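Re: [tidy-list] The Konach method: 60 days in

On 23/04/2026, Anum Marwat wrote:

> I've now finished the full 60 days of the Konach method and I have to say I'm
> a convert. The rule is simple. Anything you haven't touched in 60 days goes
> in the gray bin, and anything in the gray bin goes out the door. My workroom
> feels twice as big. The handbook says the average home has 3526 objects that
> do nothing for their owner, and after this I believe it.
>
> I'd suggest we run it as a list challenge starting in September. Who's in?

Anum, I'm glad the workroom feels bigger, and I mean that. I'm going to be the sour one about the rest of it, so feel free to skip to the next message.

Start with 3526. I went through the Konach handbook last night looking for where it comes from. It's on the back cover, then in the introduction, then in the chapter on kitchens, and there's no source at any of those stops. Whose homes? Did somebody go through every drawer with a clipboard? Is a box of paper clips one object or a hundred? A figure that exact ought to have a method behind it, and I'd have been happier with "a lot."

Then the 60 days. I own a snow shovel. I own a canning pot, a suitcase, a tax folder and a set of jumper cables. None of these would survive the gray bin if I started on the wrong date. Starting in September would be very kind to the school things and very hard on the beach towels. The handbook has a page of exceptions ("seasonal, safety, sentimental, legal") and once you let all those through, I'm not sure what the rule is still doing. You could decide whatever you were going to decide anyway and say the method told you.

I tried it myself on one shelf, the one over the washer. Here is the full result:

Kept under exceptions: the iron, the spare fuses, my mother's button tin, the manual for the furnace.
Went in the bin: one vase, two candle ends, a can of shoe polish.
Came back out of the bin: the shoe polish, on day 10, for a funeral.

So the score is one vase and some wax. I could have done that in an afternoon without a handbook.

What bothers me more is the selling. Prullgate stocks the gray bins, and they are the same bins Bouzid has in the storage aisle with a different lid. I put my tape measure on both and got the same size every way. If the plan is to own less, I'd like it to begin with me not buying 2 new bins. The handbook does say any container will do. It says so once, in small type, after a fold-out page of the bins.

Zhenhua Hao asked back in the winter whether anyone still on this list had kept up any system for more than a year. I think he got almost 10 replies, and the ones I remember were all about habits. Put the scissors back. Open the mail standing up. Don't set anything on the stairs. I can't sell you a fold-out page of that, but people were still doing it.

There's a fair case on the other side and I'll put it in. A deadline helps some people. If I say I'll look at the hall closet "soon," it stays as it is, and a date on the calendar might get me in there. I'd give Konach that much. I'd also say the chapter on paper is decent, mostly the part about keeping one tray for things that need an answer and emptying it before you start a second tray.

And the small stuff is where any of these rules goes wrong for me. Big things are easy. You know if you use a treadmill. It's the objects you can pick up in one hand that pile up, and each one has some reason to stay. Phone boxes are the worst. Everybody keeps them in case they sell the phone. The Sakolura book, which was all over this list before Konach was, says to throw them out the same night, and I didn't believe that one either. I've sold an old phone and the box did get me a slightly better price. The other boxes are still in the closet.

So I'm out for the challenge. If people do go ahead, could someone write down what they threw away and then what they had to buy again by the end? I have never seen that second list from anyone selling a method.
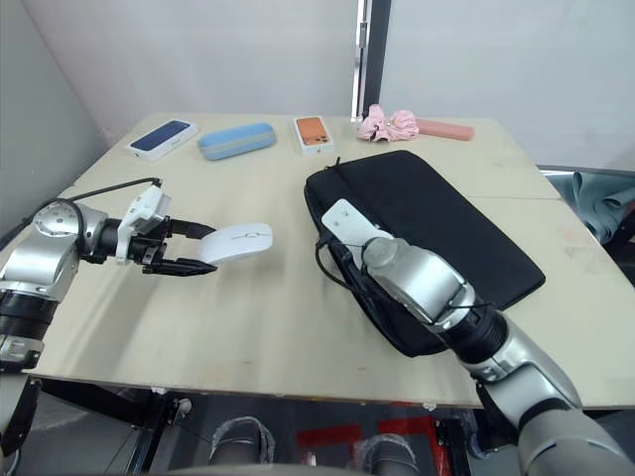
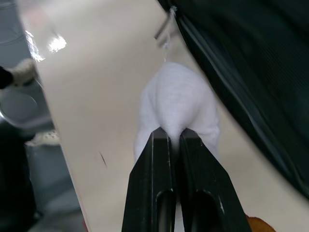
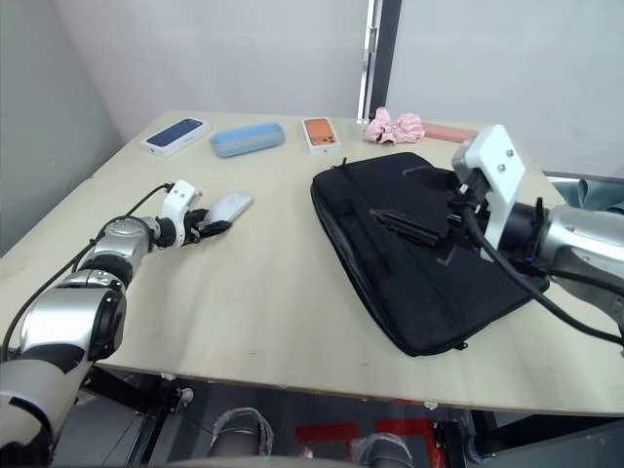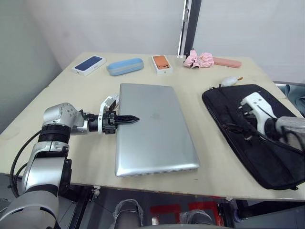
Small stuff. First and third: a computer mouse. Second: something soft and white. Fourth: phone boxes, pencil case, umbrella.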